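Home Patterns Samples Fitters Questions Contact

Questions about marble-pattern surfaces
By Renzo Caruso, Heterden
Sun 7 April

We receive many letters with the same questions, so I have put the answers together on one page. It replaces the older page from October, which had some mistakes in the section about heat. If your question is missing, please write to the shop and I will try to add it.

Is a marble-pattern surface made of stone?

No. What we sell is a printed pattern under a clear protective layer. It comes as adhesive film on a roll or as a rigid sheet. We also cut real marble for customers who want it, but that is a different department with different prices, and this page does not cover it.

What is the difference between film and sheet?

The film is thin and you can apply it yourself over an old table or shelf. The sheet is stiff, it is heavier, and it hides an uneven base much better. For a kitchen counter that is used every day I recommend the sheet. For a desk in a rented room the film is enough, and when you leave you can take it off.

Which patterns do you have?

At the moment there are three families. Wasetti is white with dark gray veins that branch a lot. Multell is warmer, more like cream, with few veins. Leone is almost black with thin white lines and shows every fingerprint, I must say this before you buy it. All three are available in matte. Only Wasetti and Leone are available in gloss.

Will the pattern repeat?

Yes, every printed pattern repeats at some point. On the film, Wasetti repeats after 2333 mm, so on a normal table you will not find the same vein two times. Multell repeats after 532 mm. On a long counter you can notice it if you look for it, and for this reason we suggest turning every second piece around. With Leone the repeat is the same as with Wasetti.

How wide is the roll?

All film rolls are 700 mm wide. If your table is deeper than this you will have one seam. Please put the seam toward the wall side, and let a dark vein run near it if you can. The eye follows the vein and forgets the seam.

I see a thin line in the white part. Is it a crack?

Most of the time it is part of the print. Some designs have long fine lines which look very much like a crack in the stone, and customers send us worried messages about them. Pass your fingernail slowly across the line. If you feel nothing, it is printed. If the nail catches, then the protective layer is damaged and you should send us a photo with the order number.

What should I put on the walls beside it?

This is a matter of taste, but I will give mine. A white marble pattern has already a lot of movement in it. If you put a second pattern with big shapes beside it, the room becomes tired. A small, regular texture works well: a woven look, a fine tweed in gray, plain linen. Gray wall with gray veins is the safe choice. Warm colors are better brought in with things you can move, for example a pink cloth, a towel, a cushion.

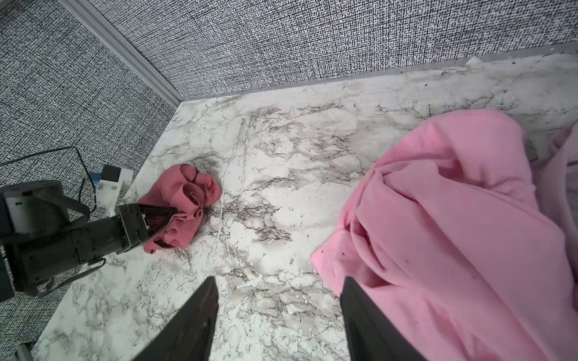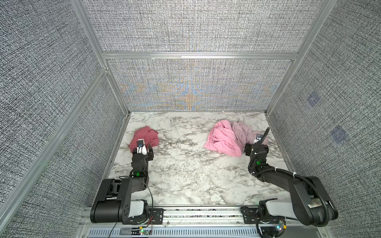

White marble pattern with gray or black-and-white textured walls.

Do I need a trim in the corners?

You do not need it, but I advise it where the counter meets the wall. Water and crumbs go in this place. A thin baseboard strip closes the gap and also hides a cut that is not completely straight. Metal corner trim in silver goes with all the white and gray patterns. With Multell I prefer a painted strip in the same cream.

How do I cut the corners of the film?

Slowly. Leave an extra border on every side, press the middle first, then go to the outside with the soft squeegee. At the corner make one cut at 45 degrees from the outside toward the edge of the table, fold one side down, then the other over it. Change the blade often. A tired blade pulls the film and you will see a white border that cannot be repaired.

Bubbles have appeared. What can I do?

Small ones usually disappear alone in a few days. For a large one, lift the film from the nearest edge and lay it down again. Please do not use a needle on gloss film, the hole stays visible.

Can I put a hot pan on it?

No, not on the film and not on the sheet. The old page said that the sheet accepts a hot pan for a short time. This was my error in translation and I apologize. Use a trivet always. A coffee cup is fine.

How do I clean it?

A soft cloth, warm water, a little dish soap. Dry it afterward, especially Leone. Do not use scouring powder, the rough side of the sponge, or products for real marble. These last ones leave a film of wax that becomes yellow and is very difficult to remove. For ink, try rubbing alcohol on a hidden corner first.

Does it lose its color in the sun?

Near a window with strong sun the white can become a little warmer after some years. If you leave a mat always in the same position, you will see its shape one day. Move it from time to time.

How much does a full table kit cost?

The kit with sheet, trim, adhesive and tools is $287 for the standard size. The film kit costs less and the price depends on length, please see the page of each pattern. Delivery is not included. Samples are free, up to four for each household.

Can I return a piece that is already cut?

Unfortunately no, if we cut it to your measurements. Uncut rolls in their plastic can come back in 30 days. Please measure two times, and write the numbers in the order form in millimeters. We had one customer who wrote inches in this box and received a very small table top.

Do you send a fitter?

In our own city and the towns near it, yes. For other places look under Fitters in the menu.

This site uses cookies to remember your basket and your language. Accept all Only necessary Settings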